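Home | News | Reviews | Workshop | Classifieds | Contact

Print this page | E-mail to a friend

Virholm recalls Dokerlow wagons over tailgate struts

Owners of the Virholm Dokerlow wagon should expect a letter from their dealer during May. The company is calling the car back to replace the gas struts that hold up the tailgate. The sedan uses a different trunk hinge and is not part of the recall.

The trouble is a seal inside the strut. In cold weather it can shrink enough to let gas past, and the strut slowly loses its strength. A tailgate that used to stay up on its own may start to sink after a minute or two, or drop the last part of the way without warning. Virholm says it has received 30 complaints from owners, most of them from the northern states. Several mention bruised shoulders. One owner reported a broken rear wiper after the tailgate came down on a bicycle wheel.

Cars with the power tailgate are included, though the motor on those cars slows the fall. If yours beeps and stops halfway up, that may be the same fault. Ask the dealer to check the struts before agreeing to pay for a new motor.

The repair takes 30 minutes and there is no charge. Both struts are replaced, even if only one is weak. Dealers have been told to check the upper ball studs at the same time and to replace any that are worn. You do not need to leave the car overnight, but you should empty the cargo area and take off any rear-mounted bike rack before you go in. A few members have been turned away because the rack was in the way.

If you already paid to have the struts changed, keep the invoice. Virholm will refund parts and labor on work done at a dealer or at an independent shop, as long as the invoice shows the vehicle identification number. Claims go through the dealer and take up to 6 weeks. Aftermarket struts are covered by the refund, but the dealer will still want to swap them for the new part.
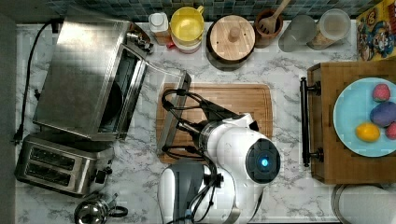 Parts supply is the weak point at the moment. The new struts are made by Liepiņa, and the first shipment to this region was 600 pairs, shared between all dealers. The Flirkcombe dealer is booking by appointment only and has a waiting list. The smaller shops further out seem to have more room, so it is worth calling one of them if you can't get a date that suits you.

Until the work is done, do not stand under an open tailgate while loading, and keep children away from it. Some owners have been using a cut length of broom handle as a prop. Virholm does not recommend this, and a prop that slips can crack the glass.

Members who bought their wagon used may not get a letter if the registration was never updated with the company. The service desk at any Virholm dealer can look up the car from its identification number over the phone. The recall stays open with no end date and passes to the next owner if the car is sold.

Print this page | E-mail to a friend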